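第六讲 颁奖礼红毯报道：选题、写作与图片说明

课程：娱乐新闻实务
适用：本科三年级选修
课前阅读：讲义第五讲“人物专访的提问顺序”，以及课程网盘里的三篇红毯稿

一、本讲范围

红毯报道在娱乐版里占的篇幅不大，点击量却常常排在前面。一场颁奖礼的正式环节可能持续三个小时，读者当晚看得最多的仍是入场那一段。本讲讨论的是文字记者和网络编辑怎样处理这一段，包括到场之前的准备、现场的记录、稿件的结构、服装描写的用词，以及图片说明的写法。获奖结果的快讯写法放在第七讲，今天不展开。

全讲使用同一个案例：Dolton影视奖五月的颁奖晚会。主要人物有两位，女演员Freya Whitlock，以及主持人Evie Blackburn。案例材料包括主办方的入场时间表、两家品牌的新闻稿和三篇刊发后的报道。材料里的引语请按原样使用，不要改写之后仍加引号。

二、到场之前

1. 名单。主办方一般会提前发来嘉宾名单，Dolton晚会的名单上有230人，其中会走红毯的是135人。两个数字在稿件里经常被混用。出席晚会的人不一定走红毯，走红毯的人也不一定接受采访，动笔前先弄清楚手里这份名单是哪一种。

2. 背景资料。每位重点嘉宾准备一张卡片，写三到五行：本次提名的作品和奖项、最近一次公开露面、正在播出或即将播出的节目、姓名的正确拼写和译法。年龄要按颁奖礼当天计算，不要从旧稿里抄。以Whitlock为例，三篇报道中有一篇把她的提名奖项写成了“最佳女主角”，她当晚提名的是“最佳女配角”，错误来自一篇前一年的旧稿。

3. 品牌新闻稿。时装品牌通常在当天下午发稿，写明谁穿了哪一季的哪一款。Sotard的新闻稿在下午发出，里面已经写好了“惊艳全场”四个字，而红毯要到傍晚才开始。新闻稿可以用来核对款式名称和设计师姓名，评价性的词一律不用。

4. 位置。媒体区按证件分段。靠近入口的一段能最早拍到人，但嘉宾往往不停留；靠近背景板的一段能问到问题，但要等。两人一组时，通常一人在入口记时间和顺序，一人在背景板前提问。

三、现场记录

现场记录用最短的格式：时间、姓名、服装的一项特征、说过的一句话。没有听清的话写“未听清”，不要事后补全。颜色当场记，回到电脑前再看照片时，灯光和白平衡会改变颜色，深蓝和黑、酒红和棕最容易弄错。

提问时间通常只有30秒。这个时长够问一个问题，听一个回答。常见的失误是把两个问题连在一起问，对方只答后一个，前一个就浪费了。问题尽量具体。“今晚心情怎么样”得到的回答几乎无法使用；“你和剧组的人坐在一桌吗”至少能得到一个事实。

案例中，Tindall网站的记者问Whitlock礼服是谁选的，她回答：“我妹妹。我带了两件给她看，她连第二件都没看。”这句话后来成了三篇报道共同引用的一句，其中两篇没有注明出处。引用同行独家得到的回答应当注明媒体名称，这一点在期末作业里单独计分。

四、稿件结构

红毯稿的导语一般落在一个人身上。选谁有三种常见的依据：当晚提名最受关注的人，到得最早或最晚的人，服装最引起讨论的人。三种依据都可以，但一篇稿子只选一种，导语里说清楚。

Pulach杂志网络版的稿子选了第二种。导语写Whitlock第一个到场，媒体区的隔离栏还没有全部摆好，她在入口处等了几分钟。这个开头有时间、有地点、有动作，读者不需要知道她演过什么也能读下去。第二段再交代她的提名，第三段才写礼服。

Tindall的稿子选了第三种，导语全部在写礼服，提名到第六段才出现。作为网络短讯，这样安排没有问题，但标题写的是“提名者到场”，与正文重心不一致。标题和导语应当指向同一件事。

正文部分按重要性排列嘉宾，每人一到三句。不要按入场时间写流水账，读者对谁在谁后面进来没有兴趣，除非两人之间有新闻。篇幅上，主要人物占一半，其余人物合占三分之一，剩下的留给晚会本身的信息：时间、地点、主持人、播出平台。

Blackburn当晚换了四套服装，三篇报道都写到了，详略不同。主持人的换装属于晚会内容，写进红毯稿时只写入场那一套，其余的放到晚会综述里。
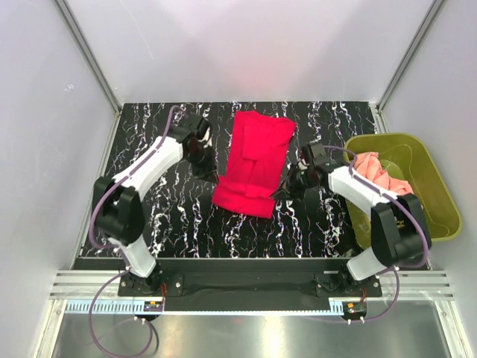 写作要点｜服装描写

五、服装描写的用词

服装描写最常见的毛病是词太大。“震撼”“封神”“秒杀”告诉读者的是编辑的态度，没有告诉读者衣服是什么样子。练习时先把这类词全部删掉，再看句子里还剩下什么。如果什么都没有剩下，这句话需要重写。

可以写的内容按下面的顺序考虑：

颜色。用普通读者一眼能懂的词。“红色”够用时不必写成“勃艮第玫瑰红”，除非品牌款式名称里就有这个词。

轮廓。长裙还是短裙，有袖还是无袖，宽松还是贴身。一到两个特征即可。

面料。没有把握就不写。隔着隔离栏很难分清缎面和丝绸，也很难分清亮片和珠绣。新闻稿里写明的可以采用，写法是“据品牌介绍”。

工艺和细节。只有在影响整体效果时才写，例如拖尾需要助理帮忙整理，或者披肩在拍照前被取下。

价格。只写有来源的价格。案例中Whitlock的手包在Sotard官网标价1,290英镑，Pulach的稿子写明了来源，Tindall的稿子写成“价值数千英镑”，属于没有依据的夸大。

六、涉及身体的描写

红毯稿里对身体的议论历来很多，也是读者投诉最集中的部分。本课程采用以下标准：

可以描写衣服的剪裁，包括领口高低和开衩位置。不评价穿衣者的体重、身材变化，不猜测是否整形，不猜测是否怀孕。年龄只在与新闻有关时出现，例如创下某奖项最年轻提名者的纪录。同一标准适用于男女嘉宾。检查的办法是把句子里的人换成另一性别的提名者，看这句话是否还会写。

“大胆”“清凉”一类的词介于两者之间，表面写衣服，实际写的是编辑对身体的看法。可以改为具体描述，“露背长裙”比“大胆造型”清楚。

请比较下面两句，都来自往届学生作业：

甲：Whitlock大秀好身材，一袭战袍火辣登场，气场全开。
乙：Whitlock穿一条绿色露背长裙到场，裙摆拖过两级台阶，助理跟在后面整理了两次。

甲句二十来个字，没有一处可以核实。乙句有颜色、款式和动作，都能由在场的人证实。乙句也有缺点，“两级台阶”对读者没有用处，可以删去。

七、图片说明

图片说明由四部分组成：人物姓名，动作或状态，场合，拍摄者署名。多人合影从左到右写，并注明“左起”。人物只有一位时不写“图为”。

说明文字只写能够确认的内容。照片里两个人相视而笑，不能据此写“二人关系升温”。照片里一个人低头，不能写“神情落寞”。Tindall把Blackburn低头看提词卡的照片配上了“疑似情绪低落”，当晚经纪人要求更正，网站在第二天改了文字，但转载的版本至今没有改。

裁图也属于编辑行为。把站在一旁的工作人员裁掉是常规处理；把合影中的第三人裁掉，再写“二人单独现身”，就构成了误导。

八、更正与存档

发稿后发现错误，先改正文，再在文末写明改了什么。只写“本文已更新”不够。标题有错时，社交媒体上的推送也要重新发，并在旧推送下注明。

现场笔记和录音保留到学期结束。作业中的引语会抽查，交不出原始记录的引语按无来源处理。

九、课堂练习

1. 阅读案例材料中Pulach和Tindall两篇稿件，各用一句话概括导语的选择依据。

2. 将Sotard新闻稿改写成两句可以直接放进红毯稿的话，去掉全部评价性词语，保留设计师姓名和款式名称。

3. 以Blackburn入场为内容写一条图片说明，不超过四十字。

4. 分组讨论：Whitlock谈到妹妹的那句话，放在导语、正文和标题里各有什么利弊。每组推一人发言，不需要书面稿。

十、作业

选择一场近一年内播出的颁奖礼，根据公开的直播画面写一篇六百字的红毯稿，附三条图片说明。要求如下：引语注明来源；服装描写不超过全文三分之一；写到价格时附链接；文末列出所用的全部材料。稿件以文档格式提交，文件名写学号和姓名。迟交一天扣一个等级，有事请提前写邮件。

下一讲内容为获奖快讯和预写稿。请带上本讲的案例材料，第七讲继续使用同一份入场名单。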